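4. Sorting and storing small parts

The Sikthorpe starter set is sold with the promise that its 300 small parts "keep themselves in order". They don't. Whatever the Starnix leaflet says, a box without dividers is a box of jumbled bits by the second use, so allow time for this section before you build anything.

1. Clear a table with a smooth top. Carpet under the table is fine for your feet and very bad for dropped parts.

2. Set the box down well in from the edge, with one short side facing you.

3. Open the lid fully and leave it at the far side of the box. Do not use it as a second tray — the rim is too shallow to stop anything rolling.

4. Take parts from the top of the pile. Digging to the bottom brings up the same washers you have just put back. 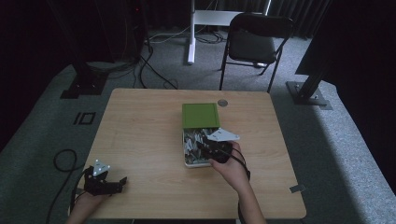

Fig. 7. Box open on the table, green lid at the far end, small parts inside.

5. Put each kind of part in its own cup. The Lu cups sold as an extra do the job, and so do old yoghurt pots.

6. Check the cups against the list in section 9. If you are one or two short, look on the floor before you write to anyone.

Note: The larger Skutevach refill is listed at 1,129 parts. It will go into the same box, but we would not try to shut the lid on it. Use two boxes.

Caution: Small metal parts can be swallowed. Keep the open box away from young children and pets.

Caution: Do not carry the box by its lid. The hinge is described as "good for 2,000 openings", a figure we have not tested and would not lean on.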